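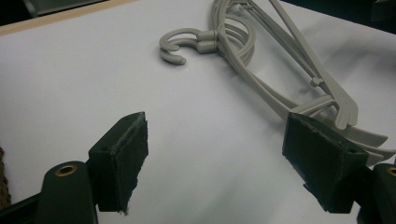
*Grey plastic hangers, stacked.*

# About Brasmont

Hello! I'm Deividas Baranauskienė and I run Brasmont, a small sewing school above a bicycle shop. We teach people to alter and mend the clothes they've already got. Hems, zips, cuffs, linings, moth holes, the lot. If you've ever owned a pair of trousers for three years without wearing them because they were slightly too long, you're exactly who I started this for.

I trained as a pattern cutter and spent most of my working life at Navickas, making samples for winter coats. I loved the coats and hated the hours. When the workroom closed I bought two of the old machines, put them in my spare bedroom and told my neighbours I'd show them how to take up curtains. They told their friends, and by the following July I couldn't get to my own wardrobe for other people's tweed.

## How the classes work

Groups are small and you bring your own clothes. I don't do practice squares (I was made to sew them for a whole term as a girl and I still can't look at gingham), so you'll start on something you mean to wear. Beginners come for six evenings, from half past six until nine, with a tea break that runs over more often than it should. 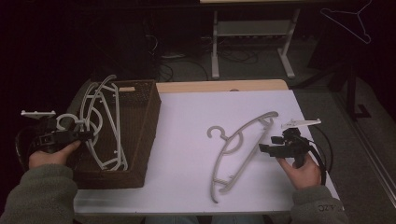
A good alteration begins with looking, and that's the bit people want to skip! Before anyone picks up the scissors we get the garment off the floor of the carrier bag, give it a shake and see how it falls. Shirts and jackets go up on a hanger for this, one of the plain plastic ones like those in the wicker basket, and you'd be amazed how quickly a twisted seam or a dropped shoulder shows itself. Then you put it on, I pin it, and we have a chat about how you really sit and walk and reach for things.

After that it's tacking, trying on again, and only then the machine. We have Torus machines for everyday sewing and an overlocker made by Ultix, which sounds like a tractor and has never once let me down. You don't need to bring a machine, though you're welcome to if you want to get to know your own.

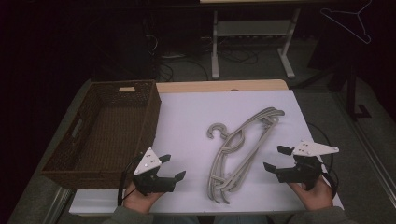

Hand sewing gets an evening to itself, usually the fourth. Povilas Rebane teaches that one. He came to us as a student with a torn waxed jacket and his darning is now far better than mine, which I've made my peace with. He also does our knitwear afternoons, so if you've got a jumper that's gone at the elbows, he's the one to write to. Please wash it first.

## Bits people ask

We don't take in alterations as a service. I get asked most weeks and I do feel mean saying no, but there are only so many hours and I'd like to spend them teaching. Leather and wedding dresses are also a no, at least in the beginners' group.

Last year 103 people finished the beginners' course, and between us all we put in 211 zips. I've kept the broken ones in a biscuit tin.
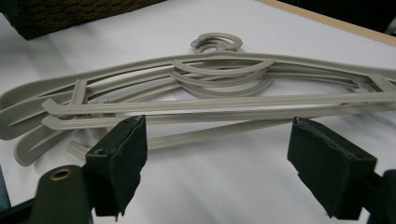 *Three of the grey hangers.*

The stairs are steep, so if they'd be a problem for you, drop me a line before booking and I'll tell you when I'm next teaching at the ground-floor hall round the corner. New course dates go up on the bookings page, and there's a waiting list you can join if your evening is full.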